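Your nose has a job, and the job is mostly making slime. It makes it all day and all night, and you swallow nearly all of it without noticing. Sorry about that.

The slime is called mucus. It is mainly water, with a bit of salt and some stretchy stuff that makes it sticky. Sticky is the point. Air is full of dust, soot, pollen and tiny crumbs of other people's skin, and your lungs don't want any of it.

## Where does it all go?

Inside your nose there are hairs too small to see, called cilia. They wave together, like grass on the hill behind Mornandale, and push the mucus slowly backwards. It slides down your throat and lands in your stomach, where strong acid deals with it.

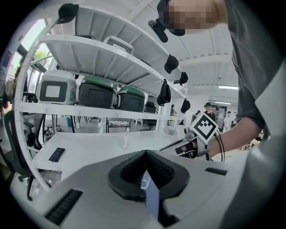 Some mucus doesn't make the trip. It stays near the front, dries out and turns into a bogey. A bogey is old slime wrapped round old dust, and there is no polite way to put it.

## Why does it run in the cold?

Cold air is dry air, so your nose adds extra water to warm it up and dampen it before it reaches your lungs. When it adds too much, you drip. In November the whole of Taltcombe school drips, teachers included.

My friend Snædís Holst once got through 13 tissues on one walk to the bus stop – she is still quite proud of it.

## Should you eat them?

No. You are swallowing plenty already.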